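**Rakden, the "quiet" beach — a thread.** Posting in November 2021, sand still in my shoes.

1/ Every list of Berevau beaches puts Rakden first for calm water. I went four mornings. Two of them had a red flag up.

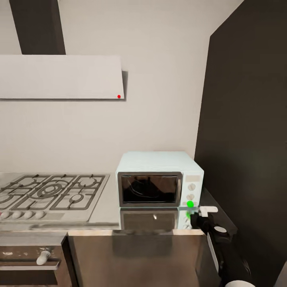
2/ Calm for whom? The bay faces west and the headland only covers the north end. If you set up by the north rocks, fine. Walk toward the pier and you get a shore break that will take your sunglasses. It took mine.

3/ "Steps from parking." The lot holds a handful of cars and was full before eight every time. The other one is up the hill, past the chapel. Guess which one is in the brochure.

4/ Loungers are 180 a day at the Vedholm beach club. You get a towel and one bottle of water. The sign says 2000 for a cabana, "lunch included." I asked what lunch was. A sandwich — and chips if you order before noon.

5/ The sand in front of the club is public, by the way. It says so on the town board at the top of the stairs. A guy with a clipboard told me otherwise, then got very interested in his phone when I mentioned the board.

6/ Snorkeling: the Sydorenko boat sells it as a reef with "1000 kinds of fish." I'd love to see the list. I saw striped ones, gray ones and a lot of the same striped ones again. Clear water though, I'll give them that.

7/ Someone will reply that I came in the wrong month and February is better. Maybe. The club told me February is when they put the prices up, so it's better for somebody.

8/ Things I did like: the outdoor showers work, and they're free. The grilled corn cart by the stairs. The north end before breakfast, when the wind hasn't started and you can float there and hear the ropes on the fishing boats.

9/ Would I go back? To the north end, early, with my own umbrella and my own lunch. Would I call it the best beach in Berevau? I've only been to two of them, and I suspect that's one more than whoever wrote the list.

10/ Bus from town stops at the chapel. Last one back leaves before sunset, so check the board at the stop, the times online are old.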